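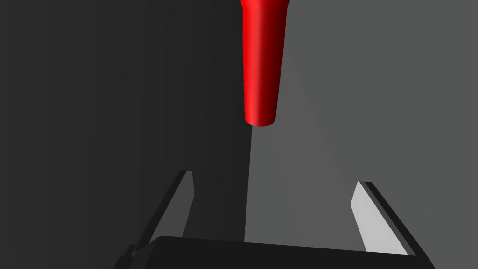 Setting up a simulated wrist camera before you build the gripper

Written by Remo Nägeli for the Tudmont shared workshop. Last changed in September.

The view at the top of the page comes from the simulator. It is what the wrist camera on our two-finger gripper sees with the fingers open and the red tapered part still above them. Getting to a view like that takes an evening, and I think it should be done before any metal is cut. On our first gripper we did it the other way around and had to make the camera bracket twice.

You need a simulator that can load a robot description file and render from a camera attached to a moving link. Any of the common free ones will do. You also need rough dimensions for your gripper, a caliper, and a laptop with a working graphics driver. The workshop desktop by the drill press is fine for this too, but log out when you leave it.

1. Draw the gripper as simple solids

Make the palm one block and each finger one flat plate with a beveled tip. Leave out screws, fillets, and cable channels. They slow down the contact solver and you will not see them from the wrist anyway.

Save the palm and the two fingers as separate meshes. If you export them as one body, the fingers cannot move. Export in meters. Belmiro Vilela exported his in millimeters and his gripper loaded a thousand times too large, with the camera somewhere inside the palm, so all he got was a gray window.

Check the triangle count before you go on. My first export of one finger had 1,573 triangles because I had left the rounded edges on. After I removed them it had 284, and the picture from the camera looked the same to me.

2. Set up the finger joints

Use one sliding joint per finger. Both slide along the same axis of the palm, in opposite directions. Set the lower limit at closed and the upper limit at fully open, and have the second finger copy the first one so that you only send a single command.

Open and close the gripper a few times with nothing in the world. If a finger shakes at the end of its travel, the joint damping is too low. Raise it a little and try again. If a finger passes through the palm, check the sign of the axis.

3. Attach the camera

Make the camera a child of the palm link. Do not attach it to the world or to the last arm joint. It has to move with the palm and hold still while the fingers move.

Put it behind the palm and above it, then tilt it down until the palm runs along the bottom of the picture and both fingertips are in view. You want to see the palm. If a later change knocks the camera out of place, the position of that dark block is the quickest thing to check against.

Tilt in small steps. I moved ours 15 degrees at once and lost the fingertips, and it took me longer to find them again than it would have taken to creep up on it.

Write the final position and angle on paper. The bracket will be made from those numbers.

4. Add the part

Our test part is a tapered red cylinder, wider at the top. The real one was turned by Ermelinda Baptista from a bar end, and the model is a plain truncated cone with the same measurements. Any simple shape will work, but give it a strong color that appears nowhere else. With the gripper and the background in grays and black, you can find the part by color alone and leave anything cleverer for later.

Place the part above the fingertips and turn gravity off for it. It should hang where you put it. Turn gravity back on only when you are ready to test contact.

5. Fix the light

Use a single directional light to begin with. In our view it comes from the left, so the part has a bright stripe left of its middle and goes dark maroon on the right. The inner face of the right finger is very pale, and the left finger nearly disappears against the dark half of the background.

That low contrast on the left finger matters if you plan to track the fingertips from the image. There are three things you can do about it. Add a weak second light from the right. Change the finger color to a lighter gray. Or read the finger position from the joint and skip the tracking, as we did.

If you use color to find the part, set your limits wide enough to include both the pinkish highlight and the dark side. Cyril Gosling set his from one pixel in the middle of the part and got back a narrow strip.

6. Check the view

Go through these with the gripper fully open:

Both fingertips can be seen.
The palm shows along the bottom.
The gap between the fingers sits under the part.
The lower rim of the part is in the picture and clear of the fingertips.

It does not matter if the upper end of the part runs out of the picture. The fingers close near the lower end, and the rim is what you line up on.

Then close the gripper in steps and look again at each one. If a finger hides the rim before contact, move the camera back along its own axis and leave the angle alone.

7. Save everything

Save the model files, the camera numbers, and the random seed in one folder. Ours is called Drondora and is on the shared drive. Copy the folder before changing anything. The bracket drawing is in there as well, and Américo Gouveia can show you how to load it on the mill.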